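The Cob Who Went the Distance

Patrício was never meant to be an endurance horse. He is a bay Welsh Section D cross, 14.3 hands on a good day, and when Áine Madigan bought him as a six-year-old she wanted something steady for hacking out on the lanes near Rendelside. Eight seasons later he has completed 40 competitive rides, and in June he finished the two-day Jaltside ride sound, cheerful and looking for his tea.

"I'd gone to look at a different horse," says Áine. "That one was sold the morning I got there. Hermenegildo asked if I wanted to see the bay in the bottom field, and I said I might as well, having driven all that way."

Hermenegildo Cortés had bred Patrício himself, out of a mare he used for moving cattle. The gelding had been backed at four and then left alone for most of a year while the yard was short of riders. He was fat, hairy and difficult to catch. Áine rode him twice round the field and once down to the ford, where he stopped for a drink and then refused to leave.

She bought him the following week.

The first year was mostly hacking. Áine works shifts, so Patrício was often ridden at first light, and she found that he went better the longer he was out. At an hour he was lazy. At three hours he had his ears forward and was pulling her arms. A friend on the yard, Jayson Ocampo, was training an Arab mare for endurance and suggested they come along to a pleasure ride.

"He towed me round," Áine says. "Jayson's mare was tired before we were."

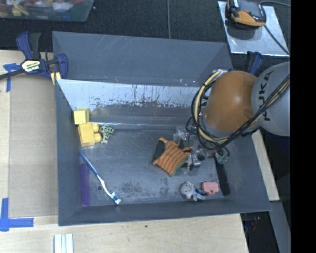

Photo: Emlyn Penry

Cobs are not a common sight at the longer distances. They carry more muscle and more coat than the Arabs and part-breds who fill the start lists, and they take longer to cool. Heart rate was the problem from the start. At his first graded ride Patrício came in with ten minutes in hand and then needed nearly all of them to get his pulse down for the vet.

Áine changed several things that winter. She clipped him right out, including his legs, and took him off the rich grazing. She began doing slow hill work twice a week, walking up and walking down, with no trotting at all until February. She also started keeping a notebook of his pulse after every ride, taken at the gate and again after ten minutes. The notebooks now fill a shelf in the tack room.

Shoeing took longer to get right. Patrício has flat feet and was bruising on stony tracks, and it was Eduardo Henriques, his farrier for the past five seasons, who moved him to a wider shoe with a leather pad for the summer months.

"His feet are better now than when I first saw him," says Eduardo. "He stands like a rock as well, unless there's a dog about."

The Wavard ride last year was the low point. He was spun at the second vet gate for a slight lameness behind, which was gone by the next day, and Áine gave him the rest of the season off. He lived out with two retired ponies and came back into work in January with a large belly and no apparent interest in fitness.

Jaltside was their target all spring. The course crosses the moor on the first day and follows the old railway line on the second, with a river crossing at the end of each. Patrício wore number 221 and started near the back. Jayson crewed, meeting them at five points with water and sloppy feed. On the second day the horse drank at every stop and presented at the final gate with a pulse of 52.

Áine has no plans to go further than that distance. He will be 15 in the spring, and she would like to do a few shorter rides and some autumn hunting if the ground allows. She has been asked more than once whether she will buy an Arab next.

"I went to see one," she says. "Lovely horse. I came home and took Patrício up the hill."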